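The hat arrived on a Tuesday, in a box big enough to hold a car tyre, and I have been frightened of it ever since.

I should go back a bit. My cousin is getting married at Ilside, in one of those converted barns where the heating is a matter of opinion, and the invitation says "hats encouraged". I have spent my adult life not being encouraged by hats. I have a large head and short hair, which means nothing grips and everything perches. At the last wedding I went to I wore a clip-on thing with a feather and it slid south through the whole of the service until it was more or less an earring.

So this time I decided to do it properly, and doing it properly apparently means going to see a milliner. Mine is called Rafferty Hutchins and works above a shoe repair shop, up a staircase with a rope for a banister. He looked at my head for a long while without speaking. Then he got out a tape measure, ran it round just above my ears, wrote something down and underlined it. I didn't ask.

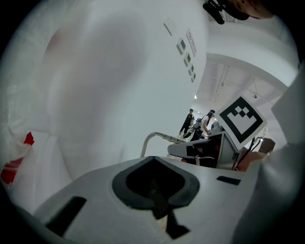

Buying a hat for a wedding has more rules than I was ready for. The brim should not be wider than your shoulders. If you're short, go up, and if you're tall, go out, and if you're medium, which I am, you're left to your conscience. You wear it tilted over the right eye, unless your parting disagrees. The mother of the bride gets the biggest one, and you are supposed to find out the size of hers by discreet enquiry before you commit. I rang my aunt and enquired with no discretion at all. She said hers was "modest, about like a tea tray".

Then there's the keeping it on. I had assumed combs. Rafferty was pained by combs. He uses a thin band of millinery elastic, dyed to match your hair, which goes behind the ears and under the hair at the back. On people with hair, it vanishes. On me it looks like I'm holding my skull together, but he did find a shade so close to my own that from across a barn I might get away with it.

We tried nine hats. I'll spare you most of them. There was a pillbox that made me look like I was about to demonstrate the emergency exits, and a straw boater that raised questions. A wide navy one was lovely until I turned my head and wiped a shelf clean with it. He caught the vase, to his credit, and put the navy one away in a cupboard.

The one I ended up with is what he calls a Trelitz, which as far as I can tell is his own word for a shallow saucer worn at an angle. It's a dark plum sinamay with a twist of the same stuff at one side and a single stripped quill. No net. I'd gone in wanting net, having pictured myself as mysterious, but I kept blinking at it and he took it off me gently, the way you'd take scissors from a child.

It cost £359. I'm putting the figure here so that I have to look at it. The dress cost a good deal less than that, and so did the shoes, and so, I think, did my first car. My husband asked what else it did.

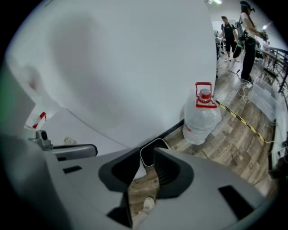 I've been practising, because Rafferty said I should. Half an hour a day round the house, he said, so that your neck gets used to it and you stop walking like someone carrying soup. I've worn it to empty the dishwasher. I've worn it on a work call with the camera off, and then on one with the camera on, when I forgot. My manager, Arlo Tran, got right to the end of the agenda before asking whether everything was all right at home.

What I've learned so far, for anyone else with a large head and an invitation:

- Take the outfit with you. I took a photo of mine and the colour was wrong on the phone, so I had to go back on the bus with the dress in a bin bag.
- Put the shoes on too. Heels tip you forward and the hat goes along with you.
- Getting into a car is a skill. You go in sideways, bottom first, chin down, like a heron reversing.
- Kissing hello needs a plan. Offer the side without the quill.
- Sort your hair out before the fitting and then leave it alone. I had a trim in between and the elastic has never been quite so convincing.

I still don't know when you take it off. My aunt says the guests keep theirs on until the mother of the bride removes hers. My friend at Pusine, the little bridal place by the station, says after the meal, and that in practice it's whenever the dancing starts or someone gets hit in the eye. The Ó Dálaigh side of the family, who are the groom's lot and have been to far more weddings than we have, say they don't take theirs off at all, and that one of the great-aunts went home on the ferry in hers and slept in it.

There's also the question of where it lives afterwards. The box won't go on top of the wardrobe or under the bed. At the moment it's on the spare chair in the bedroom, where it has the air of a guest who hasn't been told what time breakfast is. I've suggested to my husband that other people we know might like to get married soon, so as to bring down the price per outing. He's going to ask his brother.

The fascinator, meanwhile, is still in the drawer with its feather bent. I might take it along in my bag, in case the barn has a low door.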